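3.2 Materials and table layout 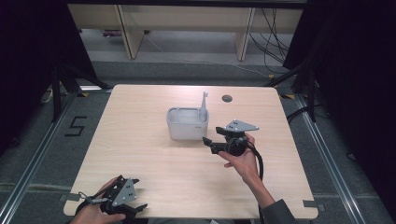
Figure 2. Table layout for the caddy task, with the upright item in the right-hand compartment.

The bathroom set was the smallest of the object sets used in the study. It was built around a white plastic caddy with low walls and an internal divider, of the kind sold for sinks and vanity shelves. We chose a low caddy because our earlier work in Kurnholm used deep cups, and items dropped into a deep cup tend to end up standing whether or not the person meant them to. With low walls, an item has to be placed against a side or a corner to stay up.

The table was square, with a pale wood-grain top, and had a small clamp at each of its two front corners (Figure 2). The caddy was set near the middle of the tabletop. Its position was not marked, and participants were free to shift it. The cable hole toward the back right of the table was left open – two small items fell through it during piloting, and those trials were repeated.

Each participant completed 12 trials with the bathroom set, 30 participants in all. In April the instructions were reworded after Gijs Van den Broek noted that "tidy the caddy" was being read in two ways. Some participants sorted items by compartment, while others only made sure that everything was inside the walls. The later wording asked for items to be put "where you would look for them in the morning."

A trial was scored as upright if the item stood with its neck above the rim of the caddy at the end, and as flat if it lay along the floor of a compartment. Leaning items were scored as upright when the neck cleared the rim. Which compartment was used was recorded separately, as left or right from the seated side of the table. Items left outside the caddy were scored as unplaced and kept in the totals reported in Section 4.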